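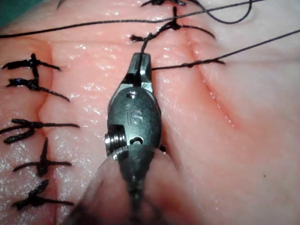
Trial Users Wanted for the Tautahi Suturing Practice Kit

Clornivwood is looking for people to spend a few weeks with Tautahi, our new practice kit for robotic suturing, and tell us what they think of it before it goes on sale in December. We would love to hear from surgical residents, operating room nurses, simulation lab staff, and anyone else who has time on a surgical robot and a fair amount of patience with thread (we have met many of you at workshops over the years, and we know you have opinions!).

The kit comes with pink practice pads, black suture, curved needles, and a printed book of 9 exercises, starting with plain interrupted stitches and working up to longer closures where you have to keep the loose strand out of your own way. It is meant to go on the table under the robot you already train on, so you will need regular access to one at your hospital or school.

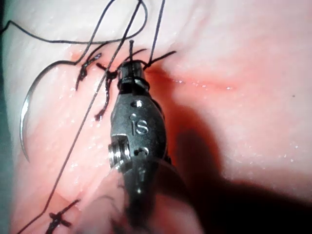
Posted by Zerrin Toprak, Trial Coordinator, Clornivwood

We have 30 places in this round, split between our training rooms in Tirkach and sites of your own choosing. Each person is asked to work through the exercises at whatever pace suits them, fill in a short form after each one, and join a call with me at the end. The forms ask how the pad holds a stitch, how the needle passes, whether the knots sit the way you like them, and whether the book made any sense at all at the end of a long shift. Please be frank. The last group sent back 88 pages of comments and I read them all with a pot of tea beside me, and the book is much better for it.

You keep the kit, and we pay $100 when your last form comes in. Travel to Tirkach is covered for anyone coming from Gornonia.

To apply, write to me in care of the Clornivwood trials desk with a few lines about your work, the robot you use, and how often you get to it. Beginners are very welcome. If you would sooner talk it over first, I am at my desk until 4 p.m. and always glad of a call.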